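Prumevar Countertop Soap Dish with Holder
Sold by Clegg Bath Supply

The Prumevar is a small two-part soap dish for the front or side of a bathroom counter. The dish sits inside a separate holder, so you can lift it out and rinse it without moving anything else. It takes one standard bar, up to 100 grams.

Wipe the holder with a damp cloth and mild soap. Do not use bleach or scouring pads – they dull the finish. The dish can go on the top rack of the dishwasher.

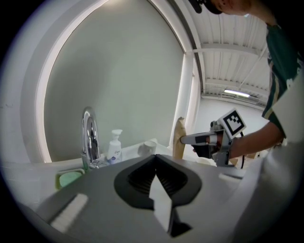
Pale green dish in yellow-green holder, with a pump bottle of Dove hand soap and a white cup. Sold as dish and holder only.

The set comes in 8 color pairs. Dishes and holders can be ordered separately if you want to mix them or replace one part. Both parts fit the older Jerner trays as well.

Orders ship from our Pivamside warehouse. Cartons hold 20 sets, and single sets ship in a padded mailer. For hotel and rental orders over 100 sets, ask for a quote before you order – the price per set drops at that size. The pale green pair is back in stock in December.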